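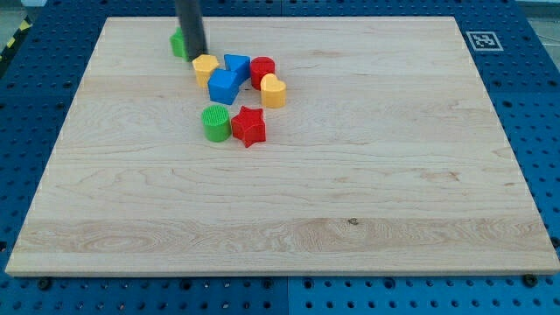

**Zwischenbericht Nr. 3, Projekt Stilla: Feuchteverhalten von Massivholzböden in Bestandsbauten**
Berichterstatter: Octavio Zapata
Stand: Dienstag, 11. März 2025

## 1. Stand der Arbeiten

Die Messkampagne im Objekt Mandirham läuft seit Oktober planmäßig. Erfasst werden Holzfeuchte, Raumluftfeuchte und Oberflächentemperatur. Installiert sind 38 Messstellen, davon zwei im Bereich der Außenwand Nord mit verkürztem Ausleseintervall. Die Auswertung der Heizperiode ist bis einschließlich Februar abgeschlossen.

Arbeitspaket 2 (Laborprüfung der Quell- und Schwindmaße) ist zu zwei Dritteln bearbeitet. Von den vorgesehenen Probekörpern liegen 142 vollständig vermessen vor. Die Serie Ahorn wird nach der Serie Esche geprüft, da die Klimakammer nur eine Konditionierungsstufe gleichzeitig zulässt.

## 2. Vorläufige Ergebnisse

Die Fugenbreiten im Erdgeschoss folgen der Raumluftfeuchte mit deutlicher Verzögerung. Im Obergeschoss ist der Zusammenhang schwächer; als Ursache wird die geänderte Unterkonstruktion vermutet. Ein Einfluss der Oberflächenbehandlung (Öl gegenüber Lack) lässt sich aus den vorliegenden Daten noch nicht ableiten. Frau Nedeljković prüft derzeit, ob die Datenlücken im Obergeschoss durch Interpolation geschlossen werden dürfen.

## 3. Abweichungen

- Ausfall eines Datenloggers im Treppenhaus; Ersatzgerät ist in Betrieb.
- Lieferverzug bei den Eschenproben durch Pliltgate. Verschiebung von AP 2 um drei Wochen, kein Einfluss auf den Endtermin.
- Die Begehung mit Herrn Karpenko wurde auf Wunsch der Hausverwaltung verlegt.

## 4. Mittelverwendung

Im Berichtszeitraum wurden 2.000 Euro für Sensorik abgerufen. Für die Nachkalibrierung wird eine Umwidmung von 1.000 Euro aus dem Ansatz Reisekosten beantragt. Die Personalmittel liegen im Plan.

## 5. Nächste Schritte

Abschluss der Serie Esche, Beginn der Serie Ahorn, Abgleich des Rechenmodells mit den Messwerten aus Mandirham. Den Modellteil verantwortet Frau Escobar. Offen ist die Freigabe der Umwidmung nach Abschnitt 4; sie wird bis Ende des Monats benötigt.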